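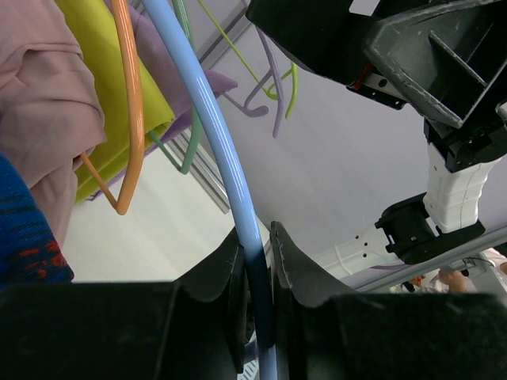 According to Tiziana Pellegrini, the fan in her Vemura laptop did not become quiet until she turned off the fast start option, and she wishes that the release notes had mentioned it. Several readers wrote to us with the same remark after our March issue, so we return to the subject.

Vemura has now published firmware 46 for the Marino line of laptops. The update changes how the processor behaves when the machine is on battery. Before, the chip went to full speed for even a small task, like opening a mail. Now it waits 2 seconds before it asks for more power, and the fan starts later.
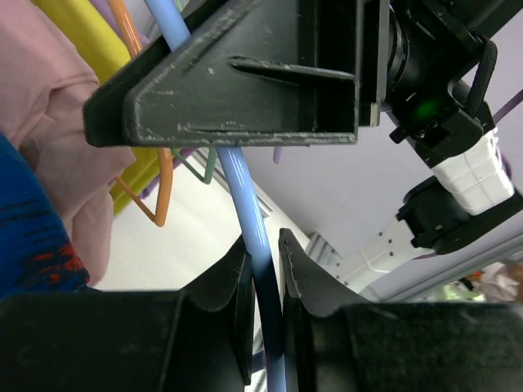

We installed it on the Marino we use in the Brendville office. The installation needs the charger connected and one restart. In our text editor we did not feel any difference in speed. Exporting a long video was a little slower on battery, and the same as before on the charger.

Owners who use the Plotbridge dock should wait. The dock has its own firmware, and with the old version the second screen can stay black after sleep. Plotbridge says a fix is in testing with 2,000 users, but it gives no date for the others.

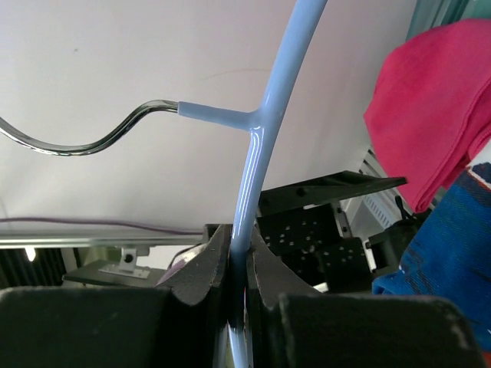 If you already updated and have this problem, disconnect the dock, close the lid, and connect it again after the light goes off. It worked for us most times. Going back to the previous firmware is possible only from the recovery menu, and it erases your saved fan settings, so please write them down first.

Filed under: Hardware, Laptops, Firmware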